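Cast iron people, settle something for me

fedthorpe_flats
Posted 8th June

My sister-in-law gave us a 10 inch skillet and a lecture. The lecture was longer than most of my college classes. No soap, ever. No tomatoes. Wipe it out while it's hot, oil it, wipe it again, put it away and think about it fondly. I've followed the rules for 2 months and the thing is sticky. Not seasoned, sticky. Eggs go in and become part of the pan. What am I doing wrong, and am I allowed to say the word soap in here?

Skinner
You're using too much oil. Everybody does. Put on a little, then wipe it off as though you'd put it on by mistake and your landlord is on the stairs. What's left is plenty. Sticky means it pooled and never baked on all the way.

And yes, use soap. The no-soap rule comes from when soap had lye in it. Dish soap now couldn't hurt a decent seasoning if it tried.

grease_trap_gary
Strongly disagree on the soap. My pan is older than I am and has never met a sponge. Coarse salt, a rag, done.

Skinner
Gary, I've eaten at your house. The pancakes tasted like trout.

grease_trap_gary
They were trout-adjacent pancakes. People pay extra for that.

Hollo
Can we talk about the oven part, because that's where I went off the rails. I did 8 rounds of flaxseed oil on the advice of a website with very nice fonts. Gorgeous, like a piano. Two weeks later it came off in flakes, into a frittata, in front of guests. Went back to plain canola and it's been fine. Ugly, but fine.

To the original poster: upside down in the oven, 450, one hour, let it cool in there. Open a window. Then cook bacon or potatoes in it for a while and leave eggs for when you've made up.

Also, what are you wiping with? If it's cheap paper you'll get lint all over the surface and bake it in, and then you've got a pan with a beard.

fedthorpe_flats
Paper towels. Just the white ones that were on sale. I did wonder about the fuzz.
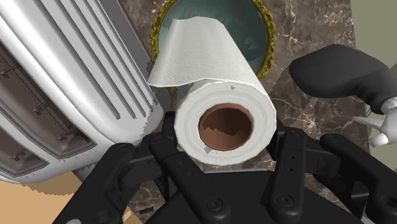 Clémence Sabatier
Old T-shirt, cut into squares! I've said it in three threads now and I'll go on saying it. Cotton leaves hardly anything behind if it's been washed to death, and you stop buying rolls of stuff to throw in the trash. Mine are all from the same concert shirt, so technically the band is still touring. Keep them in a jar, and please lay them flat outside to dry once they're oily, don't ball them up in a corner, oily rags can heat up on their own.

Hollo
Seconding the rag warning. The rest is a religious matter.

Ostent
Unpopular opinion, but why not buy a stainless pan and get your evenings back? I spent 30 dollars on mine. It goes in the dishwasher. I've never had to ask it how it's feeling.

grease_trap_gary
Reported.

Skinner
Can you do cornbread in it though

Ostent
I can do cornbread in it.

Skinner
Can you do good cornbread in it

Ostent
I have a glass dish for that.

fedthorpe_flats
OK, update. Washed it with soap (sorry Gary), scrubbed the gummy patches with steel wool, dried it on the burner, one stingy coat of canola, wiped it off with half of my husband's softball shirt, then the oven at 450 for an hour. Smoke alarm went off twice. It's matte black now and my thumb doesn't stick to it. Fried potatoes tonight and they moved around the pan like they had somewhere to be.

Haven't told the sister-in-law about the soap. She's coming in October and I plan to have the sponge out of sight.

grease_trap_gary
She'll smell the lemon.

Hollo
Was it his good softball shirt?

fedthorpe_flats
He's looking for it now.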